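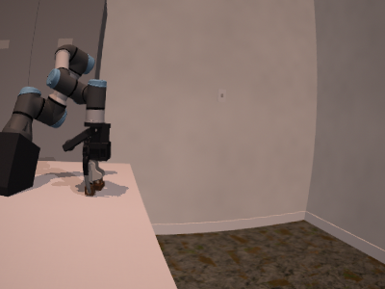 Fig. 7. Rendered view: robot arm in grey and light blue over a pale pinkish-white table.

We use cookies to remember your language and region. Accept | Manage settings

7. Setting up the picture on your Gistovia monitor

The monitor leaves the factory in Vivid mode. Vivid mode sells monitors in bright shops. It is a poor choice for a desk at home, and we suggest you change it before you judge the screen at all.

Before you start

Let the monitor warm up for half an hour. Close the curtains if the sun falls on the glass. Turn off any night-time colour setting on the computer, or you will spend the next section correcting for it.

7.1 Brightness and contrast

1. Press the joystick behind the lower right corner and choose Picture > Mode > User.
2. Set Contrast to 75 and leave it there.
3. Set Brightness to 113 on the extended scale. If that makes your eyes ache in the evening, lower it. The figure is a starting point, whatever the box says about "perfect from the first minute".
4. Hold a sheet of white paper beside a blank white page on the screen. If the page looks like a lamp, it is too bright.
5. Open a dark photograph you know well. If the shadows have turned into one black patch, raise Black Level one step at a time.

Note: Dynamic Contrast is off in User mode. You may turn it on. Most people who do so complain later that the screen changes brightness by itself.

7.2 Colour

1. Choose Colour > Temperature > Warm 1.
2. Look at something pale. Faint tints go wrong long before strong reds and greens do.
3. If pale areas look blue, go to Warm 2. If they look yellow, go back.
4. Leave Saturation alone unless faces look sunburnt.

Caution: Do not adjust the Red, Green and Blue sliders by eye. It feels like progress for five minutes and then nothing matches. If you have moved them already, choose Colour > Reset and repeat 7.2 from step 1.

7.3 The Casedeo automatic profile

The Casedeo app can build a profile using your phone's camera. Results vary a good deal with the phone and the light in the room. Treat the profile as a second opinion – save your own settings to a User slot first, then compare the two on the same photograph.

If the app stops with error 443, close it, unplug the USB cable and start again. Trying the same profile repeatedly has never been shown to help.

7.4 Saving

Choose Picture > Save > User 1. Firmware updates can clear this slot, so write your values down on paper.

Gistovia User Guide, October 2025 | Contact support | Back to top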